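Bimanual handheld station – pre-session inspection, with comments
Project: Monus, soft object transfer
Checked by: Telma Yáñez
Second check: Diarmuid Mulligan
Done Sunday, before the first block

1. Table and floor
Table on its floor marks – OK
Tape at table corners stuck down – OK. Left corner was lifting in May, redone, holding.
Tabletop wiped, no crumbs or old tape glue – OK after second wipe
Comment: please stop eating at this table. Wilfredo.

2. Cables
Gripper cables have slack at full reach, both sides – OK
No cable under chair – OK
Floor run to equipment stand lies flat – FIX. Walkable but I caught a heel on it. Needs a cover before visitors.
Strain relief at plug end – OK left, right a bit loose, tightened

3. Grippers
Jaws open and close full travel – OK both
Jaw pads worn? – left pad yes, still usable. Swap before the Zavala comparison runs, not in the middle of them. We lost a whole afternoon to that last time.
Pinch hazard: fingers clear of linkage – OK, reminded both operators
Marker plates tight, no wobble – OK left. Right had play, quarter turn on the screw.
Marker faces clean – OK. Fingerprints do matter, tracking dropout went from 8 percent to 2 just from cleaning them.

4. Operator
Sleeves pushed up, no watch or bracelets – OK
Break every 20 minuets – NOT DONE last week, see log. Severin went almost an hour, sore thumb next day. Timer now mandatory.
Chair height set per person – OK

5. Data side
Clocks synced left/right – OK
Disk space – OK for today, not for the week
Episode count so far 662, of which 57 thrown out by Cirilo's filter. Mostly drops and one hand leaving view. Filter is strict on purpose, leave it alone for now.
Test replay on the arm – slow speed only, person at the stop button – OK

6. Open items
Floor cable cover – Diarmuid
Left jaw pad – Telma
Write down the two-hand result properly. Policy trained on two-hand grabs sags the toy less than the one-hand one, but we only have it for the small toys so far. Dont quote it yet.

Comment on grasp quality, for whoever runs the next block: the thing we score is how level the toy stays between the two contacts, so where you grab matters more than how hard. For long toys take one end each. With the panda that means left jaws on the head near the ear, right jaws on a black leg, body lying across the middle of the table before you start the lift. Keep both markers facing up as you close. If an ear folds into the jaws, open and regrab, then flag the episode. 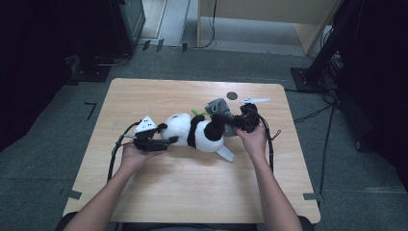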